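제5장 변형 물체의 파지와 시연 데이터 수집

5.1 단원 개요

앞 장까지는 블록, 컵, 원통과 같은 강체를 대상으로 파지점을 계산하였다. 강체는 외력을 받아도 형상이 유지되므로 위치와 자세만 알면 그리퍼의 목표 좌표를 정할 수 있다. 이불, 수건, 의류 등의 직물은 접촉하는 순간 형상이 달라지고, 같은 물체라도 놓인 상태에 따라 표면의 높이와 주름의 방향이 다르다. 이 장에서는 이러한 변형 물체를 손으로 드는 그리퍼로 다루고, 그 과정을 시연 데이터로 기록하는 방법을 학습한다.

본 장의 실습은 학생 동아리 그랄라타(Grallata)의 침구 정리 과제를 바탕으로 구성하였다. 과제의 초기 설계는 니마 키아니가, 기록 형식의 정리는 바스티안 루페르트가 맡았다. 과제의 최종 목표는 겹쳐 놓인 침구 중 지정된 한 장을 잡아 옮기는 동작을 학습시키는 것이다.

5.2 학습 목표

- 강체와 변형 물체의 파지 조건을 비교하여 설명한다.
- 직물 표면에서 파지 후보 영역을 선정한다.
- 시연 한 회의 시작과 종료 조건을 정의하고 기록지에 작성한다.
- 실패한 시연을 원인별로 분류한다.

5.3 용어

파지 후보 영역: 그리퍼의 양 손가락 사이에 직물이 들어올 수 있을 만큼 솟은 부분. 주름의 능선이나 접힌 가장자리가 해당한다.

접근 방향: 그리퍼가 물체에 닿기 직전의 이동 방향. 두꺼운 직물에서는 표면을 누르면서 접근하는 경우가 많으므로 누름 깊이를 함께 기록한다.

시연: 작업자가 그리퍼를 직접 움직여 수행한 동작 한 회분의 기록. 이 장에서는 접근, 파지, 이동, 해제의 순서를 모두 포함한 것만을 유효 시연으로 본다.

5.4 실습 조건

각 조는 5명으로 편성하며, 작업자, 기록자, 배치 담당의 역할을 교대한다. 조별 목표는 유효 시연 500회이고, 학급 전체의 목표는 2000회이다. 시연 사이에는 배치 담당이 침구를 다시 흐트러뜨린다. 동일한 배치를 반복하면 특정 주름 형태에만 맞는 데이터가 쌓인다.

배치에는 두께와 무늬가 서로 다른 직물을 섞어 사용한다. 색이 뚜렷하게 구분되는 조합에서 시작하고, 이후 색이 비슷한 조합으로 넘어간다. 무늬가 있는 직물에서는 인쇄된 선과 실제 주름을 혼동하기 쉬우므로, 기록자는 파지 후보 영역을 표시할 때 표면의 굴곡을 기준으로 판단한다.
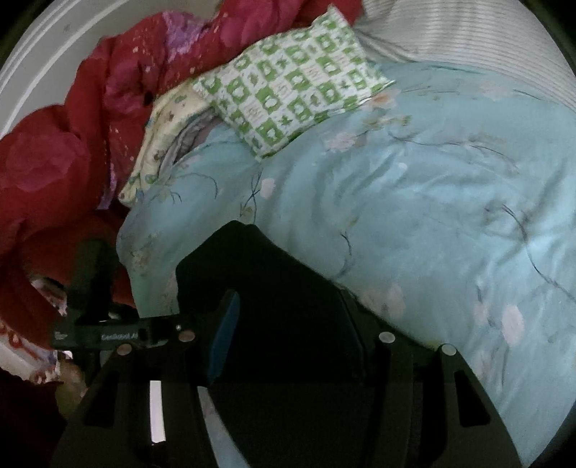
그림 5-1. 꽃무늬가 있는 하늘색 이불에 그리퍼를 누른 상태. 왼쪽은 붉은색 누비이불, 위쪽은 초록색과 흰색 격자무늬의 작은 베개이다.

그림 5-1과 같이 여러 직물이 인접한 배치에서는 목표 직물의 경계를 먼저 확인한다. 경계 부근을 잡으면 이웃한 직물이 함께 끌려올 수 있다. 이 경우의 시연은 '동반 파지'로 분류하고 유효 횟수에 넣지 않는다.

5.5 기록지 작성

기록지에는 시연 번호, 목표 직물, 접근 방향, 누름 깊이, 결과를 적는다. 결과란에는 성공, 미끄러짐, 동반 파지, 중단 중 하나를 기입한다. 중단은 작업자가 스스로 동작을 멈춘 경우에 한하며, 사유를 비고란에 덧붙인다. 누름 깊이는 다음 절의 측정 방법을 따른다.

생각해 보기

1) 얇은 홑이불과 두꺼운 솜이불에서 적절한 누름 깊이는 어떻게 달라지는가?
2) 성공한 시연만 남기고 나머지를 삭제할 때 잃게 되는 정보는 무엇인가?

최종 수정: 2021년 3월 10일
문의: 드레벨(Drevell) 교재편집부 | © Drevell | 맨 위로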